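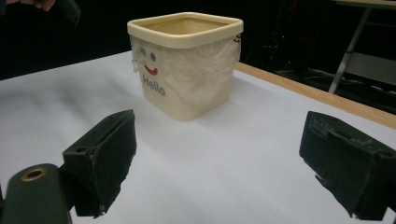 A desk bin is a small open-topped container kept on a table, counter or desk, used for waste or for holding odds and ends. It is the little cousin of the kitchen trash can, and one of the most likable objects in the house. Most are molded in plastic in a square or round shape, and many carry a printed word or a cartoon face on the front.

Shape and rim

The typical desk bin is a touch wider at the top than at the bottom, so that empty ones nest inside each other for storage. The rim is the clever part. A thick, rounded rim stiffens the walls, gives the fingers something to hold and keeps a liner from slipping down. Square bins sit neatly in a corner or against a wall, while round ones are easier to wipe out – there are no corners for pencil shavings to hide in!

Faces and greetings

Plain bins do the job perfectly well, but the cheerful ones have a following all their own. Two dots and a curve are enough to make a smile, and a short greeting such as "Hello" is easy to read from across a room. Pale colors like cream and beige are popular backgrounds, as a red mouth or dark lettering shows up so well on them. The Drultwood range, sold through the Pennington stores, came in 12 faces, from sleepy to delighted, and collectors still hunt for the winking one. 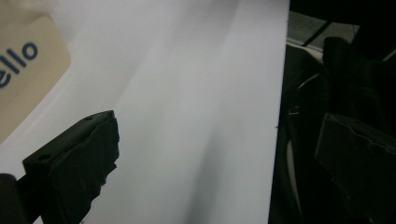

Lettering is usually kept large and simple, as thin strokes and fancy scripts get lost on a curved or sloping wall. Printed designs last longest when they are washed with a soft cloth and mild soap. Scouring pads will dull the colors in no time.

Bags and liners

A thin plastic bag can serve as a liner, with its top edge folded over the rim and any slack gathered into a knot on one side. Clear film lets a printed face show through, wrinkles and all, while colored film hides it. Bags that are much too big bunch up and sag, so small sizes are well worth looking for. Inel sells them in rolls of 50.
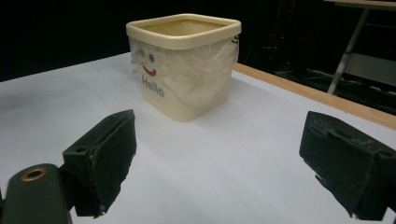
Hazel Oyelaran takes the opposite view on liners, arguing that a bin used only for paper scraps needs no bag at all and can simply be tipped out and rinsed.

Other uses

Desk bins make wonderful holders for yarn, crayons, clothespins and spare chargers. With a saucer underneath and a few holes drilled in the base, one will even hold a potted herb on a windowsill.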